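Storing Memorial and Ceremony Items Between Events

Workshop tips, Bedura District Remembrance Pages
Updated 14/11/2024

These notes cover the cleaning, packing and storage of items used at public remembrance events: wreaths, ribbon, small flags, printed programs, folding signs and brass plates. They assume a spare room or a dry closet and ordinary tools.

Fabric flags and ribbon

Brush off grit before anything else. A soft paintbrush kept only for this job works well. Check the label or test a hidden corner with a damp white cloth; if color transfers, do not wash the item. Flags that can be washed go in cool water with a small amount of plain detergent. Rinse twice and dry flat, out of the sun.

Roll ribbon onto a cardboard tube with the printed side out. Pin marks in satin do not come out, so close the roll with a strip of cotton tape tied once. Flags larger than a hand towel should also be rolled. If one has to be folded, put acid-free tissue in each fold and move the fold lines at least once a year.

Wreaths

Remove fresh greenery within two days of the event. Wire frames can be kept for years if rust is caught early. Rub spots with fine steel wool, wipe with a dry rag and apply a thin coat of clear paste wax. Artificial wreaths need dusting only. Use a hair dryer on the cool setting, held 12 inches away.

Do not stack wreaths. Hang them on a rod, or give each one its own carton with crumpled paper in the center ring.

Cartons

Use corrugated cartons in good condition, with square corners and no stains. Before packing, open all the flaps and look into the bottom corners for grit, staples and insect debris. Run a finger along each crease. A carton with a torn crease is fine for crumpled paper and not for anything heavier.

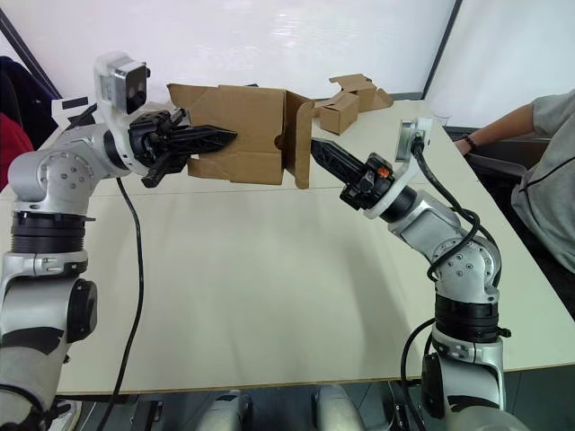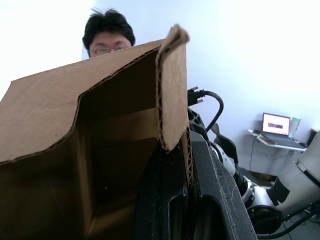 Open corrugated cardboard boxes are easiest to check before packing.

Tape the bottom seam with two strips, one along the seam and one across it. Keep the loaded weight under 20 pounds. Label one short side and the top, in marker, with the contents and the event. The Drostivance hall store uses a plain code of place and year, which has proved easier to read than long descriptions.

Brass plates and lettering

Lacquered brass gets a dry cloth and nothing more. Polish will cloud the lacquer. For bare brass, apply a small amount of polish with a cotton swab and keep it out of the engraved letters. Dried polish in lettering can be lifted with a wooden toothpick. Wear cotton gloves when handling the plate afterward; fingerprints etch the surface over time. Wrap in tissue, then in a cotton bag. Rubber bands and newspaper both mark brass.

Printed programs

Keep 5 clean copies of each program and recycle the rest. Store them flat in a polyester sleeve. Remove paper clips and staples first. The set from the Jibrin bridge dedication was stored with its clips on, and every cover now carries a rust line.

Where to put it all

An inside closet is better than an attic or garage. Aim for steady humidity of about 50 percent. Keep cartons off concrete floors with a pair of wood slats, and leave a gap at the wall for air. Sunovden readers with basement storage should check for damp each November, when the heating has been on for a few weeks.

Related: Repairing a folding sign hinge. Removing candle wax from stone.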